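1월 18일 일요일

# Foscombe 소품 정리 기록: 상판 구역

Foscombe 작업실의 소형 장식품과 보관함을 정리하면서 남기는 갤러리 페이지다. 대상은 높이가 낮은 피규어류, 받침이 붙은 장식품, 뚜껑 없는 수납 상자다. 목록 작성은 Nuria Adugna, 분류 기준은 Steinar Skov가 맡았다. 선반 구역은 10월에 끝냈고, 이번 페이지는 상판 구역만 다룬다.

## 분류 기준

- A: 받침 일체형. 바닥에 세워 보관한다.
- B: 받침 분리형. 본체와 받침을 같은 봉투에 넣고 번호를 하나만 쓴다.
- C: 받침 없음. 눕혀서 보관하고 사이에 얇은 종이를 끼운다.

받침이 본체에서 떨어지는지 판단이 안 되면 A로 적고 비고란에 물음표를 남긴다. 억지로 돌리거나 당기지 않는다. 접착제를 쓴 물건은 이음매가 약하다.

## 색상 표기

색은 가장 넓은 면을 기준으로 한 단어만 쓴다. 파랑 계열은 명도 차이가 커도 모두 "청"으로 적는다. 작은 점이나 테두리의 색은 비고란으로 보낸다. 예전 목록에서는 "남", "군청", "진청"이 섞여 있어 같은 물건이 두 번 올라간 경우가 있었다. Kaj Baldursdóttir가 중복분을 지우고 번호를 다시 매겼다. 현재 마지막 번호는 312이다.

상자는 색상명으로 부른다. 라벨은 떨어지는 일이 잦고, 색은 멀리서도 구분된다. 분홍 계열 상자에는 A만 담고 회색 상자에는 B와 C를 섞어 담는다.

## 상판 위 작업

상판은 화강암 무늬다. 검정, 회색, 미색이 섞여 있어 어두운 색의 작은 부품은 눈에 잘 띄지 않는다. 분리형을 다룰 때는 흰 천을 먼저 깐다. 일체형은 그대로 올려도 된다. 상자는 물건 옆에 두고, 옮기기 전에 번호를 확인한다.
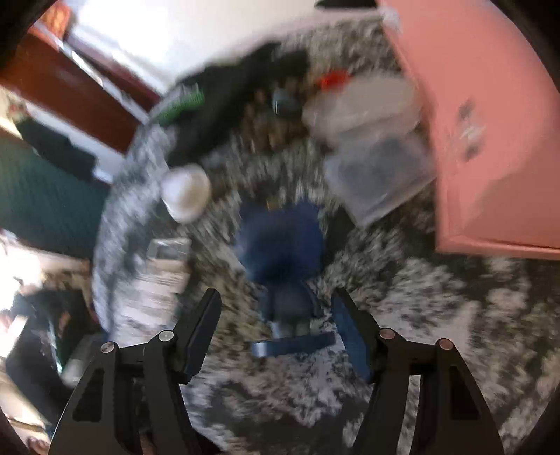

청색 소형 장식품, 받침 포함. 분류 A. 오른쪽은 분홍 계열 상자.

윗부분이 넓고 양쪽 모서리가 귀처럼 솟은 형태다. 몸통은 그보다 좁다. 비고: 위쪽 가장자리 가운데에 노란빛 도는 작은 점.

## 남은 항목

- 53번: 받침 분리 여부 미확인. Halldóra Grímsdóttir에게 문의함.
- 상자당 수량은 8점까지. 초과분은 새 상자로 옮긴다.
- 봉투 재고는 대략 400장. 추가 주문은 보류.

번호 오류는 Þórarinn Skov에게 알릴 것. 목록 원본은 작업실 공유 폴더의 Dallby 항목에 있다.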